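Small Kitchen FAQ

How do you cook with so little counter space?
I clear everything onto one white table first, and then I can see what I'm working with! Snacks, pots, the lot — it all gets a spot before I switch anything on.
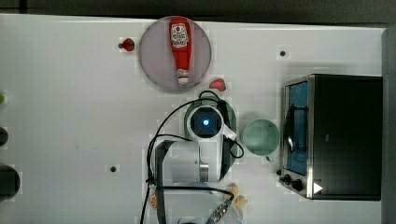
Ketchup on the plate, strawberries on the table, green pot in the middle.

Do you really need a toaster oven?
I do! Mine handles dinner for 4 (okay, small dinners) and I'd miss it terribly.

Where should the ketchup live?
Fridge door, once it's open. My friend Tariq keeps his in the cupboard and we argue about it every December.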